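Riltinness Notes, April

The great bathroom shelf turnout

Well, you did it! When I asked last month whether anyone fancied clearing out their lotions, creams and forgotten bottles with me, I expected two polite replies and a tumbleweed. We had 27 messages, several of them very long, and I have read every one with a cup of tea and enormous pleasure. Thank you.

I'll start with my own confession. I had four hand creams open at once, all the same scent, and a tube of something from Grilska so old that the writing had rubbed off. I only knew it was Grilska by the shape of the cap. Out it went, and I felt lighter all afternoon.

Most of you wrote about pump bottles, which I should have guessed. They are the ones we hang on to longest, partly for what's in them and partly for the bottles themselves. Annick Gilbert told me she has kept a foundation bottle on her dressing table for years purely for the colour of the glass when the morning sun gets to it, and I understand completely. I have a weakness for anything pink with a gold ring at the neck and a nice fat white pump on top. It makes an ordinary shelf feel like a treat!

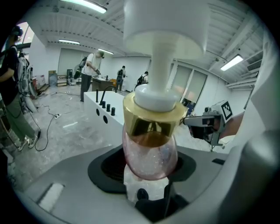
Getting the last bit out

Gerrit Mkhize sent the tip I have used most. When the pump starts coughing air, unscrew the whole top, stand the bottle on its side overnight in a saucer, and tilt it into a small clean jar in the morning. He reckons he gets another fortnight out of a face lotion this way. I tried it with a body milk I'd written off and got enough for eight days, so a bit short of Gerrit's record, but still eight days of lotion I was going to throw away.

If the stuff is thick, Séverine Roussel suggests a long-handled baby spoon (the soft sort, so you don't scratch the glass). She also warns against adding water to thin it down. It does come out more easily, but it won't keep, and she ended up with a very strange smell in her bathroom cabinet.

Washing the bottle and the pump

Glass is the easy part. Warm water, a drop of washing-up liquid, a good shake, leave it for 20 minutes and do it again. Take it gently with the temperature, as a cold bottle doesn't like very hot water.

Pumps are fiddlier. Put the stem in a mug of warm soapy water and keep pressing until suds come through, then swap to clean water and press until they stop. Let it dry right through, standing up in a glass, before you put anything new in. Mine took two days! Keep the shiny metal bits out of the soak if they lift off, and just wipe them with a soft cloth. I left one in overnight and it has never been quite the same.

What you're doing with them now

Hand soap by the kitchen sink was the favourite by miles. Évan Picard has one of his in the shed for after gardening, which I love, because why shouldn't the shed have something pretty in it? Bernd Vogler took the pumps off and used three small bottles for sweet peas on a windowsill.

Whatever goes back in, do put a label on it. A strip of masking tape on the base will do. There is a household in Wolden, which shall remain unnamed, where somebody washed their hair with hand cream.

If yours are going out for recycling instead, the pumps usually need to come off first, but the rules vary from one street to the next, so have a look at your own council's list.

Next time: the airing cupboard. I'm told Marchal Road has already started without me. Send me your towel-folding methods, your odd pillowcases and your worst shelf, and I'll put as many in as I can fit.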